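How I clean and freshen up an old wicker basket

I have a weakness for wicker. Bread baskets, big trays, those shallow rectangular ones that are meant for a buffet table and end up full of mail – I bring them home from yard sales and my family has stopped asking where they're going to go. The trouble with buying them used is that they come with somebody else's crumbs, and even the ones I've owned for years get that sticky gray film in the weave if they live anywhere near a stove.

I've ruined a couple by being too rough (RIP to the picnic hamper I left in the bathtub), so what follows is the slow and gentle way I do it now. It takes me one afternoon for the cleaning and a night or two for drying.

What you'll need

A vacuum with a soft brush attachment
An old toothbrush and a dry, clean paintbrush
Two or three cotton rags you don't care about
A bowl of warm water
Mild dish soap
White vinegar, if there's any musty smell
Fine sandpaper, I use 400 grit, plus a bit of 200 for anything really scratchy
Small sharp scissors or side cutters
Wood glue and a couple of clothespins

I keep my bits and pieces in a Skalatik caddy under the sink, and the little cutters are from a Briltivico craft set, but any small cutters will do the job. Mine aren't fancy.

Step 1: Find out what you've got

Before any water goes near it, run your fingers over the whole basket. You're looking for loose ends, splits, and places where the cane has gone brittle. Press very lightly on the rim. If it creaks a little, no big deal. If bits snap off in your hand, the basket is too dry for scrubbing and I'd stick to dusting and a barely damp rag.

Check for paint or stain too. Rub a damp white cloth on a spot nobody will see, and if color comes off, go easy. And please don't try this on anything made of twisted paper! Some baskets that look like wicker are paper cord, and they turn to mush. An end that untwists flat between your fingers is the giveaway.

Step 2: Get the dry dirt out

Turn it upside down outside and give the bottom a few good pats. Then vacuum, inside first, then outside, then the underneath. Go along the weave and not across it, so you don't catch an end and pull it up.

After that I take the paintbrush and work around the corners and up under the rim. A rolled or braided rim holds an amazing amount of dust. If the floor of your basket has an open lattice, poke the bristles through from the bottom, then flip it over and do the same from the top. Crumbs wedge themselves in those little holes and you'll never get them out from one side only.

Do a second round with the vacuum. I know, I know, but any dust you leave turns into mud in the next step. 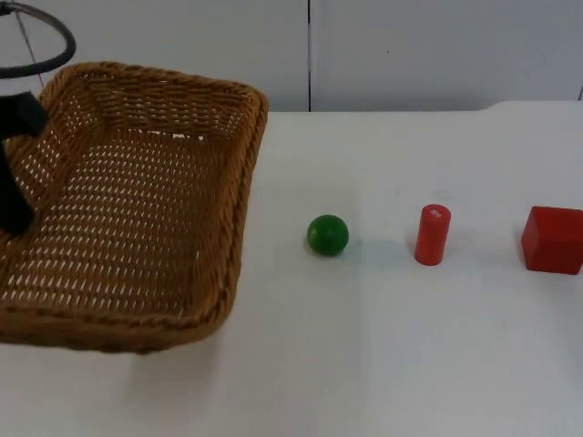
Step 3: Wash it without soaking it

Put a small squirt of dish soap in the warm water and swish it around. Dip a rag, wring it out until it doesn't drip, and wipe one section at a time. I start on an inside wall, go all the way around, then do the floor, and leave the rim for last.

For sticky patches, dip the toothbrush in the suds (suds only, not down to the bottom of the bowl) and scrub in tiny strokes the same direction as the strand. Wipe right away with a clean damp rag. Change your water when it goes brown. On the last basket I did I went through it 5 times and I'd thought that one was clean when I bought it.

If it smells like a basement, mix one part vinegar with four parts water and wipe it over everything after the soap. The vinegar smell goes as it dries and usually takes the musty one along with it. Real mold is another matter. A few specks will wipe off, but if it's all through the weave I'd let that basket go.

Step 4: Dry it properly

Pat it all over with a dry towel, then stand it somewhere airy, propped up so air can get underneath. I lay two wooden spoons on the counter and set the basket across them. In June I put it on the porch in the shade. Don't use full sun or a hair dryer on hot, the strands dry unevenly and that's when they crack.

This is also the time to fix the shape! Cane is a little bendy while it's damp, so if a side has slumped, push it back where it belongs and hold it there with a heavy book wrapped in a towel. Leave it overnight, longer if the weather is sticky.

Step 5: Tidy up the ends

Once it's bone dry, go over it with your fingers again. Trim little whiskers close to the weave with the cutters. A longer loose end is worth saving: put a dot of glue on it, tuck it back under its neighbor with the tip of a toothpick, and clip a clothespin over it for an hour.

Rough spots get a few light strokes of the 400. Save the coarser paper for a handle or a broken stub, and stop sooner than you think you need to. Brush off the dust when you're done.

Keeping it nice

Dust it when you dust the shelf. If you use it for bread or fruit, line it with a cloth napkin you can throw in the wash. Keep it away from radiators, and if your house gets very dry in winter, a quick mist of plain water now and then keeps the strands from going brittle.

I don't varnish mine. I tried it once and the basket came out shiny and plasticky – and sticky for a week. If you like a bit more color, test a stain on the bottom first.

Updated 22/04/2025 to add the part about paper cord, after I found one the hard way.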